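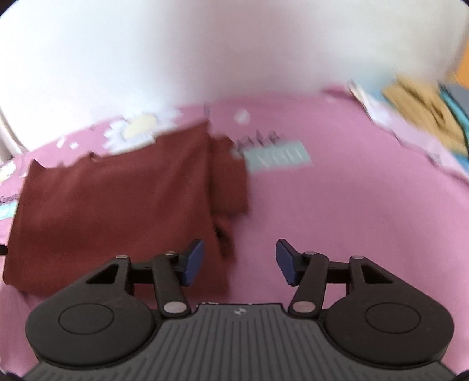
What temp should I wash dark red sheets at so they don't turn everything else pink?
Cold, on their own, for the first few washes. After that cold with other darks is fine.

ok thanks but that's the FAQ answer pinned up top and it did not work for me lol. Details below

dunmore_kit
Posted Oct 25, 2026
So I got a dark red set from Flenevar, the heavy cotton one. Washed it cold by itself 2 times like the tag says. Third time I put it in with a gray t shirt and two white pillowcases (I know, I know). Pillowcases are now the color of strawberry milk. Shirt seems ok. Is this a bad dye job or is it me? And can I get the pillowcases back?

lintfree
it's you, sorry. whites never go with red. not third wash not thirtieth

pressandfold
Disagree with lintfree. A decent red should quit bleeding after a couple washes. I have a Rullance set in dark red, had it since March, goes in with everything and never had a problem. I think Flenevar skimps on the rinse at the factory. My sister had one of their navy sets and it turned her bathtub blue when she soaked it.

lintfree
"goes in with everything" ok well enjoy your pink socks

pressandfold
My socks are white thank you

old_spin_cycle
For the pillowcases. DO NOT put them in the dryer. If you already did it's harder but not hopeless. Oxygen bleach, the powder kind, dissolved in warm water first, then top up with cool. Soak overnight. Wash by themselves. Look at them in daylight before you dry. Repeat if still pink. Took me three rounds on a tablecloth once.
Check the label first, no good for silk or wool.

dunmore_kit
They went in the dryer. I didn't notice till I was folding. Will try the soak anyway

marfa_m
Can somebody explain vinegar? My mother in law swears it "sets" the dye and I've been dumping a cup in with every new towel for years

old_spin_cycle
Doesn't set anything on cotton from the store. Old advice from a different kind of dye. Won't hurt the towels much but I'd keep it away from the rubber seals in the machine, mine got gummy. And never ever with chlorine bleach.

marfa_m
well dang

hettybee
I still do vinegar and salt and my reds are fine so make of that what you will

lintfree
your reds would be fine without it

hettybee
Maybe. Not stopping tho

quiltsandcats
Quilter here, we fight about this constantly. What I do with any red fabric: cut a corner off (or use the inside of a hem if it's finished), wet it, press it with a white paper towel, leave a heavy book on it. If the towel is pink after, it's still bleeding. Wash again, test again. Tag says 2 washes, the fabric doesn't read the tag. I had one piece of red from Imum that took seven and it was 100 percent cotton, not cheap either.
Also color catcher sheets. They do work, just don't trust them with whites.

pressandfold
Color catchers are a waste of money imo. Grabs a little and you feel good about it

quiltsandcats
I've pulled them out nearly maroon. That dye was going somewhere

tubwatcher
Read the Sarpong thread in the Appliances section too, it's 2,436 replies so good luck, but the gist is the eco cycle on those uses so little water the loose dye just sits there. I switched to the bulky setting w/ extra rinse for dark bedding and it was way better. What machine have you got kit?

dunmore_kit
Sarpong front loader. On eco. Every time. Ugh

tubwatcher
there ya go

pressandfold
Still say it's the sheets

dunmore_kit
Update, one overnight soak done. One pillowcase is almost white, other one still pink along the seam. Thread must of taken it up more than the fabric. Going again tonite. Did the paper towel thing on the red sheet too and yep still bleeding, pretty faint though

old_spin_cycle
Seams are always the last to go. Fresh powder for round two, don't reuse the old water

lintfree
or dye em both pink and be done

hettybee
Honest I'd do that, pink and dark red look nice together

dunmore_kit
not ruling it out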